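Search the manual Enter a word or part number Go
Reading time: 2 minutes

4. Setting up the Clellon folding table

Please read this section before you unfold the table for the first time. The work needs 2 persons if the table is the long model (part 3591). The short model can be opened by one person.

4.1 Opening the legs

1. Put the table on its side on a carpet or a blanket. Do not put it directly on stone, the corners can be damaged.
2. Pull the first pair of legs outwards until you hear a click. Repeat with the second pair.
3. Push the locking ring down over each hinge. The ring must sit fully on the hinge. If it stops half way, the leg is not open completely.
4. Turn the table on its feet. Lift it by the frame and never by the legs.

CAUTION: Keep fingers away from the hinges while the legs are moving. Children should not help with steps 2 and 3.

4.2 Levelling

1. Press with the hand on each corner, one after the other. If the table rocks, find the foot which does not touch the floor.
2. Turn this foot to the left to make it longer. A quarter of a turn is often enough.
3. Press on the corners again. When the table stands firm, you can use it for drinks and light meals.

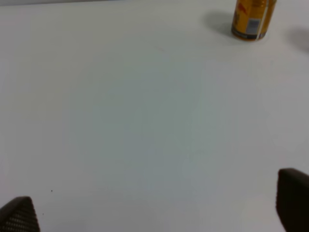

4.3 Care of the top

1. Wipe the top with a soft cloth and warm water with a little washing-up liquid. Dry it afterwards.
2. For spots of coffee or juice, leave a damp cloth on the spot for a few minutes, then wipe.
3. Do not use scouring powder or the rough side of a sponge.

Note: A pan directly from the cooker can leave a mark which does not go away. Always use a mat under it.

4.4 Storing in winter

Fold the table only when it is dry. In September, or before the first cold nights, bring it inside and put a drop of oil on each hinge. The Drurkness cover is sold separately and fits both models.

Spare feet and locking rings can be ordered from the Allarach parts desk. Please give the part number, you find it on the label under the top.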